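How to make a container candle in a glass you already own

I love this project! An old drinking glass, a bag of soy wax and one free afternoon will get you a candle that burns for ages, and it's a lovely thing to do with friends in the kitchen.

What you need

A clean glass with fairly thick, straight sides
Soy wax flakes, the kind sold for containers
A pre-waxed wick with a metal tab
Fragrance oil (optional)
A pouring jug, a saucepan and a thermometer
A wooden peg to hold the wick

Before you melt anything

Measure how much your glass holds by filling it with water and tipping that into a measuring jug. A glass that takes 167 mL to the fill line is a good size to start with. Dry it really well afterwards - even a drop of water will spit when the wax goes in.

Check the glass for chips while you're at it, and skip anything very thin or stemmed. Stick the wick tab to the centre of the base with a dab of melted wax and let it set.

Set up your table too. I like a hard surface that wipes clean, with a tray within reach for the drippy bits (the jug, the spoon, the peg you've just dropped in the wax).
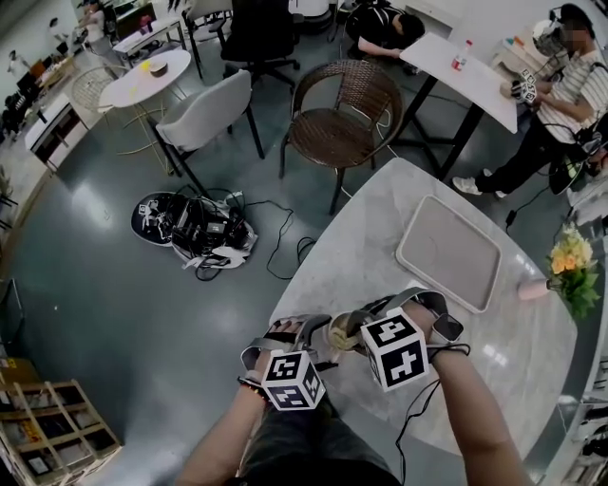
Siv Ljungberg

Melting and pouring

Put the flakes in the jug and stand the jug in a saucepan of simmering water. Stay with it and stir now and then. An 800 g bag is plenty for several glasses, so melt only what you need and save the rest. Once the wax is completely clear, take it off the heat and wipe the outside of the jug.

Fragrance goes in next, at 6 per cent of the wax weight. I've been using the fig one from Lotholm and it is gorgeous! Stir gently for a couple of minutes, let the wax cool to the pouring temperature on the bag, then pour in a slow, steady stream. Stop a finger's width below the rim and clip the peg across the top so the wick stands straight.

Now leave it alone. Soy wax goes cloudy from the edges in, and moving the glass while it's half set can give you a wobbly surface. If you do get a dip or a crack around the wick, run a hair dryer over the top on low until the surface melts level.

Finishing

Trim the wick to 5 mm before every burn. Unscented candles can be lit after a couple of days, but scented ones are so much better if you give them two weeks in a cupboard. For the first burn, let the melted pool reach the sides of the glass before you blow it out, and always keep the candle on a heatproof surface, well away from flowers and curtains.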